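Rumska Household Handling Group
Minutes of the Gripper Evaluation Meeting, 13/06/2026

1. Minutes of the previous meeting
The minutes were approved with one correction: the supplier of the replacement linkage pins is Rahman, as stated in the purchase order.

2. Comparison of hand-held grippers
The group reviewed the first round of trials with soft goods. Two sets of finger pads were under comparison, the textured set now in use and the smooth set supplied by Plamasero. The operators reported that the textured pads held fleece more firmly, but that they tended to pick up the bedding beneath it when the fingers closed too low. The smooth pads released more cleanly and slipped more often on thick folds.

It was noted that dark garments remain the harder case for the camera, as folds and edges are difficult to separate in the recordings. Bedrooms with a window facing the operator were discussed at length. 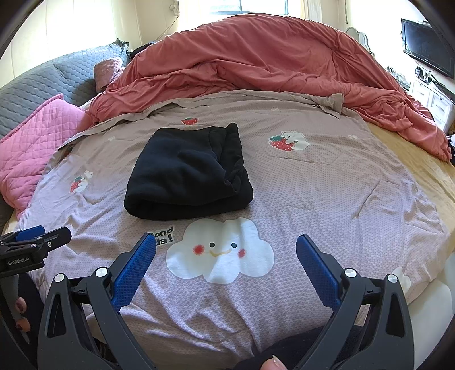 The group agreed that exposure should be fixed before each session and left unchanged until the session ends. Operators are to begin with the fingers fully open and to pause before closing - the Zindent controller needs a still moment to set its zero point.

Of the 1056 recordings submitted, 400 have been checked. The group asked that checking be finished before any further pads are ordered.

3. Controller firmware
Zindent firmware version 6 was approved for all hand-held units. The request to run the older version on one unit was declined.

4. Actions
Operators to repeat the fleece trials with both sets of pads, 3 sessions per set.
Purchasing to obtain a revised quotation from Plamasero.
Data team to circulate the list of rejected recordings.

5. Other business
The bench arm comparison was deferred to December. The meeting was adjourned.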